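Bornusa shares, anyone still holding?

petrica_pop
Down from 63 to 32 since January and the chairman is "traveling." I'm not buying it. Lungu signed off on those accounts twice. 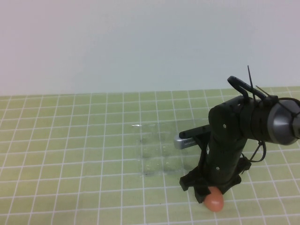

Mastitz is the part that smells. A supplier with no website billed them 1179 times?

stiser_holder
Lots of small suppliers have no website. Proves nothing.

S. Eskola
Agree with Petrică. Where's the cash?

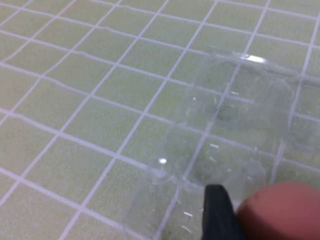
The auditors' letter says the loans are "fully secured." Secured by what? You can see grid lines through clear plastic easier than I can see through that note. I sold.

stiser_holder
I'm keeping mine until the filing.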